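Shared Kitchen at Carnegie House Reopens With New Counter Rules

IRKCOMBE — The shared kitchen on the ground floor of Carnegie House reopened to tenants in October under a revised set of rules for the counter and the sink, building management announced. The kitchen serves 105 registered users from the offices on the upper floors. 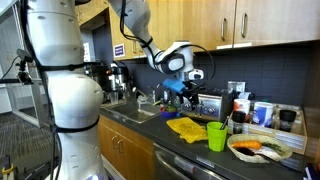 Who may use the kitchen? Any tenant or guest who has signed in at the front desk may use it until 9 in the evening.

Under the new rules, small items are to be kept in the basket on the counter, and the toaster and coffee makers are to stay where they are.

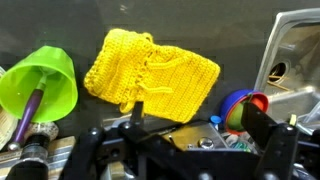

Dishcloths have been the most frequent subject of tenant comments, said Su-bin Seok, facilities manager. Paper towels cost the building $1,562 last year, and management is encouraging reusable cloths in their place. A crocheted one, such as the yellow cloth with its tight ridged rows, may be used on the counter but should be hung up afterward.

Cups and glasses are to be returned to the cabinets by the end of the day.

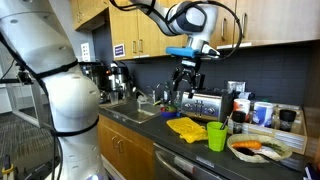
Sink and Dishwashing

Tenants are asked to wash their own dishes promptly — chopsticks and other small utensils included — and to keep them clear of the disposal.
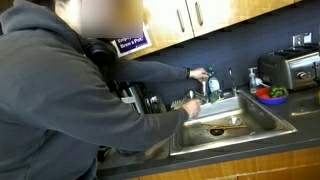
Dish soap, sponges and brushes will be restocked monthly. Questions may be directed to Tae-yang Won at extension 496.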